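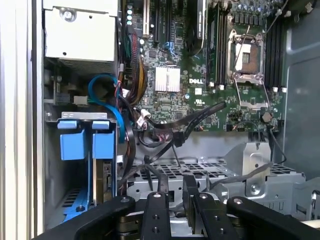 Page last modified: June, 16:40

Trindade Parish Records: Interim Progress Report to the Detine Fund

Period covered: second half of the grant. Status: on schedule, with one variance.

Transcription
The Nenska baptism and burial registers are complete through volume 12. Transcribed entries now stand at 1398, of which 708 have passed second reading. The remainder are held until the spelling rules for place names are settled. Entries with illegible surnames are kept in the index under the given name and year.

Scanning
Work on the loose marriage papers began in April. Roughly 700 sheets have been flattened and scanned. Sheets with iron gall ink damage are set aside for the conservator and do not appear in the totals above.

Equipment
The workstation line was left unchanged. Master files are stored on the desktop tower, with a second copy at the Colto branch library. Checksums are compared monthly.

Variance
Archival boxes cost more than budgeted. We request approval to move the unspent travel balance to supplies. The total award is not affected.

Next period
Second reading of volumes 9 to 12. Draft of the public index. Return of the original registers to the Nenska parish office, subject to its opening hours in August.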